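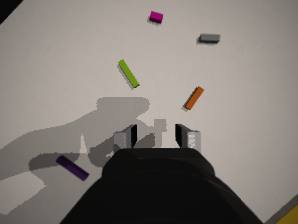

Fertility clinic group Ouellet will let patients store and transfer their own treatment records from November, under an agreement with the records company Desolico. The change covers 18 clinics and applies to current patients as well as those whose treatment ended within the past 10 years.

At present, a patient who moves to another clinic must file a written request with each site that holds part of the record. Lab reports, medication logs and embryo storage agreements are often kept in separate systems, and each can carry its own release form. Under the new arrangement a single request will release the full file to the patient, who can then forward it to a new provider.

"A cycle produces a lot of paper – hormone levels, scan measurements, dosing changes, the embryology report," said Adesuwa Effiong, director of patient records at Ouellet. "The receiving doctor needs all of it in date order. What usually arrives is the last page of each."

The system was tested over 5 months with 612 patients, most of them in the middle of treatment or preparing for a frozen embryo transfer. According to Ouellet, the most common fault in the test was a mismatch between the name on the chart and the name on the storage agreement, typically after a marriage. Those files now go to a staff member for a manual check before release. 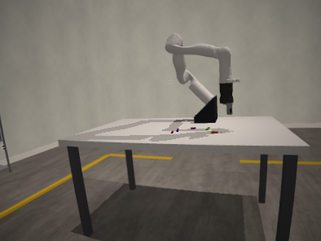

A white robot arm mounted toward the rear of a white-topped table, in a computer rendering.

Partners are handled separately. Semen analysis results and genetic carrier screening belong to the person tested, and each partner has to sign for his or her own results. A couple can link the two files, and either partner can undo the link at any time. Donor records are excluded, as are records of gestational carriers, which remain subject to the contracts signed at the start of the arrangement.

The file is supplied in two forms: a document for reading and a data file that other clinics can import. Ultrasound images are included where the clinic kept them in digital form. Older paper charts will be scanned on request, and Ouellet said these would take longer to release than digital files.

There is no charge for the first copy. Later copies will carry a fee, which has not been set. Storage fees for embryos and eggs are not affected, and releasing a record does not start a transfer of frozen material. That still requires a separate consent and a shipping agreement between the two labs. 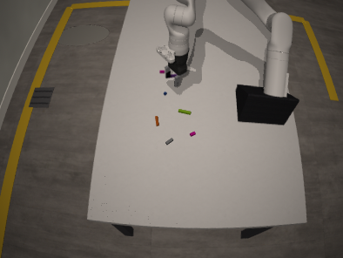 Hauwa Babalola, who runs the patient support line Fluveo, said the exclusion of donor records would leave out a large share of her callers. She also asked for a plain-language summary at the front of each file. "People open the embryology report at home, alone, and they can't tell a grade from a lab code," she said.

Effiong said a summary page was being drafted but would not be ready for the November start. Patients who want help reading their file before then can book a call with a nurse at the clinic where they were last treated.

Requests can be made through the patient portal or at any clinic front desk. Photo identification is required in both cases.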